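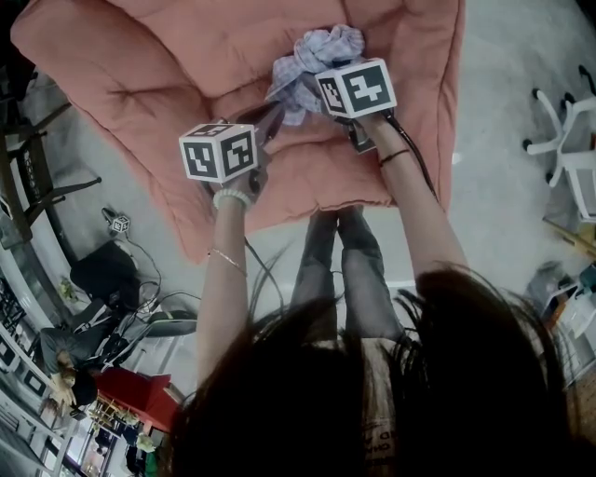

Two hand-held grippers with marker cubes, used over a quilted pink cushion. The checked cloth is held in the right gripper.

Hand-held gripper demonstration

Hand-held gripper demonstration (also hand-held collection, or just "handhelds" in older Skallent notes) is a way of gathering examples for a learning system. A person does the job with the gripper in their own hand, no robot arm involved. What gets kept is the path of the gripper, how far the jaws were open, and the video. A policy is then trained on these and run on an arm with matching jaws.

Background

Earlier practice was mostly teleoperation - one person steering an arm from a desk. Slow, and tiring on cloth. The Deltcombe workshop switched to handhelds for soft items first, rigid ones later. Mostdale followed the same September with a near copy of the kit, differing mainly in the cable conectors.

Equipment

One gripper per hand for two-handed work. Printed square markers, black on white, fixed to each gripper so its position and tilt can be worked out from video. Cubes are common, as a face usually stays in sight when the wrist turns. A further marker on a stand may be put on the floor as a fixed point. Cameras on the grippers give the close view, a camera at head height gives the wide one. Cables are the usual nuisance. Wireless versions exist, heavier.

Typical tasks

Cloth handling makes up much of the work: picking up, spreading, folding, laying over furniture. Soft on soft is counted as hard - the surface gives under the jaws and the cloth has no fixed shape to aim for.
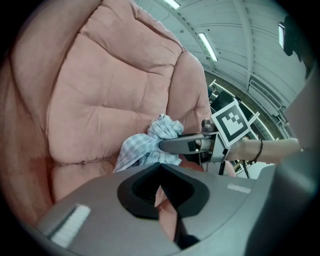

Gripper camera view of the checked cloth being pinched on the quilted seat, other gripper to the right.

Procedure

Varies by site. In the Skallent guide:
Clock check on all cameras, then jaws fully open and fully closed.
Cloth dropped, not placed, so the starting folds differ.
One attempt per recording, 15 to 20 seconds.
Change of operator after 3 sets.
Failed grasps are kept and labelled. Deltcombe used to delete them, later stopped.

Known problems

Hair, sleeves and the operator's own arms can hide a marker from the overhead camera. Short gaps are filled from the gripper's motion sensor, long ones mean the recording is dropped. Wide lenses bend straight lines near the rim and need calibrating seperately. People also move faster than most arms can, so playback is often slowed.

See also

Teleoperation
Imitation learning
Fiducial marker
Cloth manipulation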